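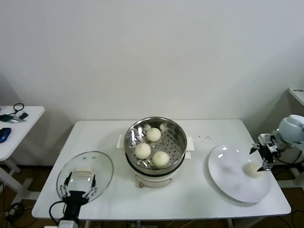

Notebook, flour bench – April, started writing at 7:40 a.m.

The Wallthorpe wheat is so much better than I expected. I'm putting that first so I don't bury it under the milling notes like last time.

Background for whoever picks this book up next: Wallthorpe is the soft white we got from the farm as a trial lot, two sacks, cleaned but not graded. The sacks had been sitting in the cold room with the tops folded over, and I finally got a proper look. Test weight came out at 752 grams per liter on the chondrometer (repeated it, same reading both times, which never happens to me!). That is a decent figure for a soft wheat after the kind of wet harvest they had. Hardly any shriveled grains. A few bits of chaff and one small stone, now living in the jar with the other small stones.

Tempering

Added the water last night before going home, lid on the bucket, rolled it back and forth every few minutes until my arms gave up. By this morning the grain had taken it all in and nothing was sticking to the sides. Bit a few kernels. They give a little and then crack, where the dry ones just shatter. I still like the teeth test even though we own a moisture meter.

Note to self, the meter needs a battery. It reads fine and then drops off halfway through a sample, so I have left the moisture column blank for today instead of guessing.

Milling

Ran it through the Imetti, stones set a touch wider than for the hard red. First pass was coarse and beautiful, with big flat flakes of bran that would have sifted out with a kitchen sieve. Second pass tighter. I kept a hand on the chute the whole time and the flour stayed barely warm, so I think we can feed it faster than I've been doing. Guido says I mill like I'm defusing something.

The Imetti is still making the ticking noise on start-up. It goes away once there is grain between the stones. Guido took the guard off and found the feed shoe was rubbing against the damsel, just slightly, on one side. He bent the bracket back by hand and the tick got quieter, but it's there. Please listen for it and write down if it gets worse. If you smell anything like struck flint, stop and open it up.

Sifting was where things got fun. Fine screen, shaker on low, and the soft wheat went through in clumps at first, the way it always does, then I threw in the rubber balls and it ran like sand. Bright flour, a bit creamy against the white card. I put a smear of it beside the commercial pastry flour and wet both (the old miller's slick test, knife and a strip of board). Ours goes grayer when wet, with specks, but much less than I'd have bet. With one more pass over the fine screen I believe we could lose most of the specks.

Doughs

Standard bench dough, 200 g flour, everything else as on the laminated sheet. Mixed in the Kuvik with the small hook. The hook barely reaches the bottom of the bowl at this batch size, so I stopped twice to scrape. Came together quickly, went smooth, and then went slack almost immediately, very typical of soft wheat. If you look away to answer the phone you have missed it. I wrote down 108 seconds from first water to smooth on the second batch, which was the clean one. The first batch I fumbled the timer.

Feel: silky, stretchy, very little snap back. A hard wheat dough argues with you and this one just lies down. Pulled a window and it tore early with ragged edges, so I would not try to make a tall hearth loaf out of it, and why would you. Flatbreads, crackers, biscuits, steamed doughs, cakes – that's where I want to point it.

Fermentation: left one piece plain and gave the other the levain from the crock. The levain piece rose happily and then started to spread, with some weeping at the bottom of the tub. Next time shorter, or less levain, or cooler. Change one of those at a time please. I know how tempting it is to fix all three.

Crackers

Rolled the scraps through the pasta sheeter down to the second thinnest setting, docked, salt on top. Oven on the middle shelf, second rack down was already pale and the top one had brown corners, same as every tray in that oven. I turned them once. They are terrific. Sweet, short, a bit like the smell of a hay barn, and they break cleanly with no leathery middle. I ate far too many for somebody who was supposed to be saving samples. There is a bag of survivors on the shelf above the scale marked W-crackers. Eat two, leave notes.

Hứa's comments on the first flour sample (copied from the slip of paper so it doesn't get lost):

"Color okay for home, too dark for the shop. Smell very good. Please sift again. Do not bleach anything. Can you send 200 g more from the finer screen?"

I love that. "Do not bleach anything." We couldn't if we wanted to. I've weighed out the second 200 g and it's in a paper bag by the door with the name on it.

Things I'm unsure about

The bran. It came off in such big pieces that I suspect I'm tossing good endosperm out with it. I rubbed a handful between my palms and got a fair dusting of white. Could go back through the stones once and be sifted again, kept separate from the main flour. Somebody try this with the bucket marked BRAN 1 and weigh before and after.

Aging. Everyone has an opinion about whether fresh flour should rest. I set aside three jars from the same milling, lids taped, and I'd like us to open them one at a time over the coming weeks and make the same cracker from each. It's a lovely little experiment and costs us nothing but shelf space. Please don't use the jars for breakfast.

Starch damage. With the stones closer on the second pass there must be more of it, and that could explain the weeping in the levain tub as well as the slackness. No way to measure it here. Could compare by milling a small lot in one pass only and seeing if the dough takes up less water.

For tomorrow

Clean the shaker screens, the fine one has a corner going.
Battery for the meter.
Finish tempering the other half sack, same water as last time.
Guido to look at the bracket again with the stones cold.
Second levain batch, cooler spot, nothing else changed.
Ask the farm how much of this wheat there is, before we all fall in love with it. I may be too late on my own account.

Added at 4:15 p.m.: the plain dough piece that I'd forgotten under the cloth had gone very relaxed, so I pressed it out by hand and cooked it in the dry pan. Blistered all over, soft inside, done in no time. Guido had his with butter and mine went straight down with nothing on it. Recipe is just the bench dough, left alone all day. Put it on the list!

Share 6
2 comments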